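January, 4:10 pm. Foil wrap trial, bench 2

Picked up where Brayan left off. Same roll (Ayala, heavy one), sheets cut at 39 cm. Cut 2 extra in case of tears, used both, so cut more next time. Shiny side out on all of them. Don't think it matters but keep it teh same till we're done.

Folding the ends under works better than twisting. Twist leaves a hard knot and it pokes through as soon as the thing gets squeezed.

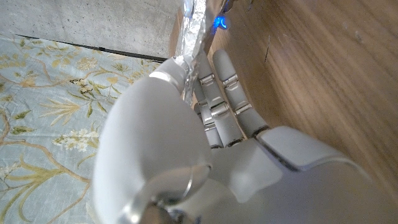 Loose wraps slide round on whatever's inside, so press down along the whole length before handing over. Wrinkles fine. Open seam not fine. Brayan wants them smoother, I say leave it, smooth ones took me forever this morning and I binned half.

Weights: first wrapped piece 143 g, the big one almost 400. Scale drifts, re-zero between peices.

To do: order foil from Harnevetti, roll is nearly out. Wipe down the wood. Ask Brayan where the good scissors went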